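Conia, la pinza que aprende a recoger la ropa
Cuadernillo para lectores de 8 a 11 años
Servicio educativo de Lorkell. Texto: Selamawit Habte. Revisión técnica: Tiruwork Ayele.

¿Qué es Conia?
Conia es un equipo de enseñanza para robots que la empresa Lorkell ofrece a escuelas y bibliotecas en régimen de préstamo. Su pieza principal es una pinza con dos dedos que una persona sostiene por el mango. Al cerrar la mano, los dedos se juntan; al abrirla, se separan. La pinza lleva además una cámara que registra lo que ocurre delante de los dedos.

Las grabaciones se guardan en un programa llamado Tsegaye. Más tarde, un brazo robótico puede utilizarlas para practicar los mismos movimientos. Es parecido a lo que sucede cuando un alumno observa a su maestra antes de intentar un ejercicio.

¿Por qué es difícil coger una prenda?
Un cubo de madera conserva siempre su forma. Una prenda de punto, en cambio, se dobla, se estira y se arruga cada vez que alguien la toca. El robot debe aprender dónde conviene colocar los dedos y cuánta fuerza hace falta.

También importa el fondo. Si la cama tiene una funda con flores, el programa ha de distinguir qué dibujos pertenecen a la tela de abajo y qué partes son de la prenda. El color negro añade otra dificultad, pues en él los pliegues se distinguen peor.

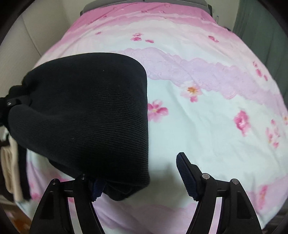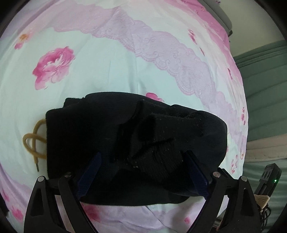
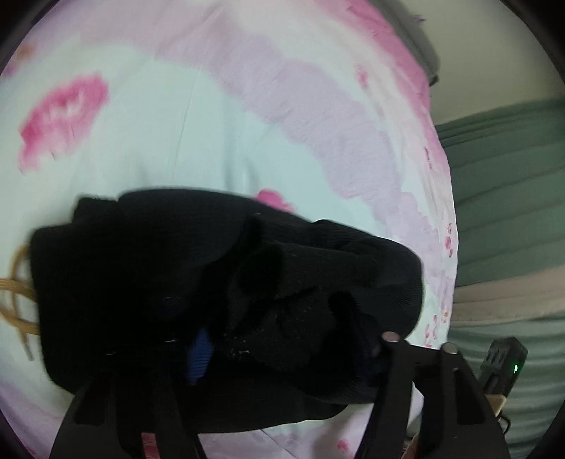 La prenda negra de punto y los dedos de la pinza, sobre un estampado de tonos rosas y lilas.

Las partes de la pinza
Los dedos. Son negros y rígidos. Algunas zonas están recortadas.
Las almohadillas. Cubren la cara interior de los dedos, son de color azul oscuro y su superficie tiene relieve. Ayudan a que la tela no resbale.
El mango. Se sujeta con una sola mano. Los lectores más pequeños pueden usar las dos.

Una palabra nueva: demostración
Se llama demostración a cada movimiento completo que una persona enseña al robot. El cuaderno de actividades Pesitz, incluido en el préstamo, propone 50 demostraciones con prendas distintas. La colección que acompaña al programa contiene 1.784, reunidas por el equipo de Lorkell hasta el mes de abril.

Actividad para el aula
Coloque cada alumno una prenda sobre la mesa e intente levantarla utilizando únicamente el pulgar y el índice. A continuación, repita el ejercicio con la prenda hecha un ovillo. Anote en qué lugar la ha cogido y si se ha desplegado al subir.

Condiciones del préstamo
El préstamo de Conia dura 31 días y comprende dos pinzas. Debe haber siempre una persona adulta presente durante su uso. Las solicitudes se dirigen por escrito al servicio educativo de Lorkell.

Texto actualizado el 2019-06-10.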